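Unit 6 handout: Good practice for domestic manipulation (beds, bedding and what people leave on them)
November 2025
Teaching notes, Rirkonell Robotics Program
Shares 20 | Comments 3

Read before the prac. Last year's group didn't, and the marking took me well into January.

1. What the rules cover, and what they don't

The published safety standards for personal care robots will tell you plenty about contact forces, stopping and who gets to press the red button. They are silent on doonas. Between "the arm shall not injure the occupant" and "the bed is made" lies a large territory governed by nothing except house rules, and house rules are what this unit is about. We use the Zedbridge code, which runs to 220 clauses, of which you'll need a dozen or so. The remainder concern crockery.

The code splits a bedroom job into three stages: clear, handle, set down. Most marks are lost in the first one, by people who are keen to get to the second.

2. Clear before you handle

Clause 14: loose articles come off the bedding before any bedding is moved. A loose article is anything that isn't bedding. Students like to argue about this. A booklet lying on the sheet is a loose article. So is a small crumpled white thing that might be a sock and might be a face washer, and for the purposes of clause 14 you don't have to settle which. 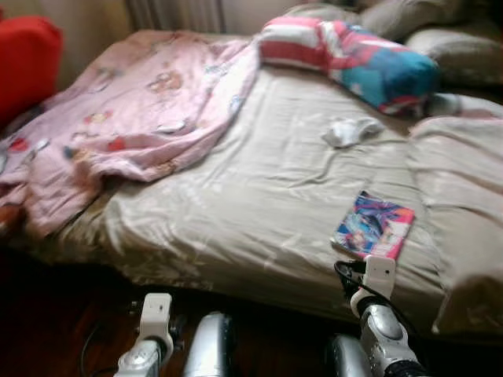

Order matters too. Glossy covers slide, so paper goes first, lifted by an edge with the second gripper steadying the sheet. Small cloth items go next. If you can't classify an item, it goes to the holding spot you nominated in your plan and a human decides later. It doesn't go in the nearest bin. We've had that conversation with the Humon team and would prefer not to have it again.

Speed near the mattress edge is capped at 220 millimetres per second. Yes, it's slow. You're welcome to bring a book.

3. Handling soft goods

a) Grasp bunched fabric at a fold you can see. Reaching under a heap on the theory that there's mattress down there somewhere is called a blind grasp and costs you five marks.

b) Blankets that hang over the side are lifted clear before they are pulled. Dragging one across the front edge brings the fitted sheet along for the ride.

c) Printed fabric upsets segmentation. A blanket covered in little bears and hearts is, to a badly tuned detector, a blanket covered in objects. The code requires a depth check before closing the gripper on anything found on a patterned surface. Every year somebody's robot spends several minutes trying to pick up a heart.

d) Pillows are moved one at a time, even when they overlap. Especially then.

e) Motion blur is your problem. If the head was still travelling when you took the view, you don't plan a grasp from it. Settle for 500 milliseconds and look again.
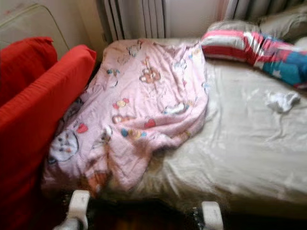
One reader of the draft notes objected that 3(e) is overkill, that half a second on every look adds up over a whole room, and that a decent tracker can cope with a moving head. A fair complaint, and the Xolalpa rig gets an exemption on those grounds. Yours doesn't. If you'd like one, submit evidence in the form set out in Appendix B, which is dull on purpose.

4. Large items and the floor

Mattresses stood on edge are treated as unstable until shown otherwise, whatever they happen to be leaning on. Keep both arms out of the fall zone, and don't use the mattress as a backstop for anything else. Frosted glass gets its own line in the code: depth sensors are unreliable on it, so mark it by hand as a solid no-go region before the base moves.

Containers on the floor stay put unless the task names them. A bin with something in it is to be treated as in use. Trailing cables, including the robot's own, get a visual check before every base move. The robot's own are the ones people forget.
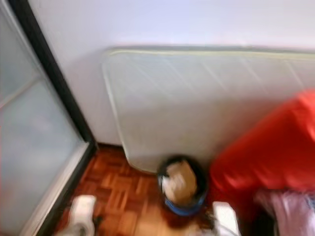
Fig. 3. Mattress on edge, bin at its lower corner. Apply section 4.

5. What to hand in

- Your clearing plan, with the holding spot marked.
- A log of each grasp, with the clause you relied on.
- A list of every clause you broke. An empty list will be read with interest.

Limit is 875 words, not counting the log. The write-up is worth 20 per cent of the unit. Late penalties are in the unit outline, which you've all read.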